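### 5.2 Failures caused by the wrist cable

The largest group of failed trials did not come from the policy. It came from the cable that carries the wrist camera signal. We describe this group in some detail, because in our first logs these trials were marked as grasp errors, and we lost several weeks in changing the wrong part of the system.

All trials used the toy kitchen task. The arm takes one named object and moves it to a named place: a plate, a bowl, or the top of the toaster oven. The objects stay on the table between trials, so the arm often has to carry its load above other dishes. 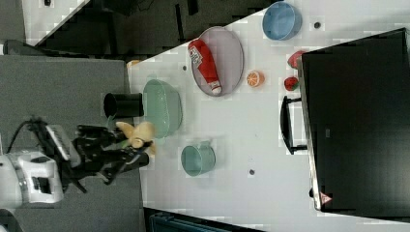

**Figure 1.** The arm holds a plush toy near the green bowl. A black cable loops up from the arm housing.

The cable is fixed to the arm at the base side and is free from there to the wrist. When the arm stays low and close to its base, the free part makes a wide loop and there is no load on the plug. When the arm reaches far and the wrist turns at the same time, the loop becomes short and the plug is pulled to one side. In this position the camera driver can lose the signal. The Coletti driver does not report this as an error. It repeats the last good image until a new one comes, and it gives every repeated image a fresh time stamp.

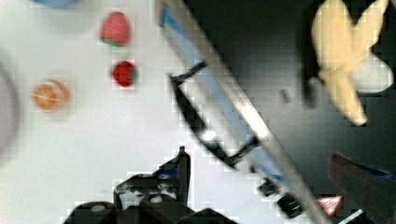 For the controller, an old image with a new time stamp is a normal image. Sorkatus, our motion layer, rejects images that are older than a fixed limit, but here the limit was never reached. The arm kept moving toward the place where the object had been in the old image. In most cases the fingers closed beside the object. In two trials they came down on the rim of a bowl, and the force limit stopped the arm.

The fault was found by Hannelore Petersen, who compared the wrist images with the joint log and saw that the images were exactly equal over 6 or more steps while the joints were moving. Sensor noise alone should make every image a little different – two equal images in a row are already suspicious.

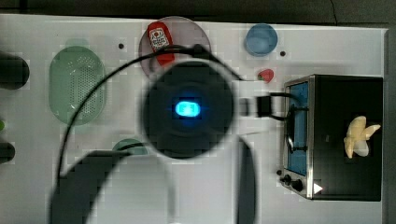 After this we repeated the test with an empty gripper. The wrist was sent through the same path at three speeds, and the signal was lost only when the turn and the long reach came together. Speed had little effect. A longer cable removed the pull, but it brought a second problem: the loop hung lower and could touch tall objects on the table. We do not consider this a safe solution when people work next to the arm.

We made two changes. The first is a small check between the driver and Sorkatus. If five images in a row are equal, the arm stops and holds its position, and the fingers stay as they are. The second is a softer limit on wrist rotation at long reach.
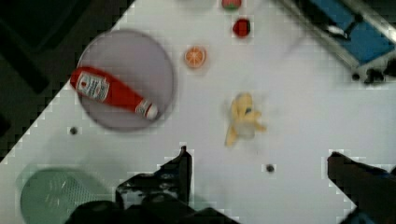
With both changes the arm still loses the signal from time to time, but it stops before it comes near an object. The operator then has to confirm that the view is live again. This costs time, and six trials in the final set were ended by hand for this reason. We count them as failures in Section 5.3. We did not test the check with the Brandes camera, whose driver handles lost images in a different way.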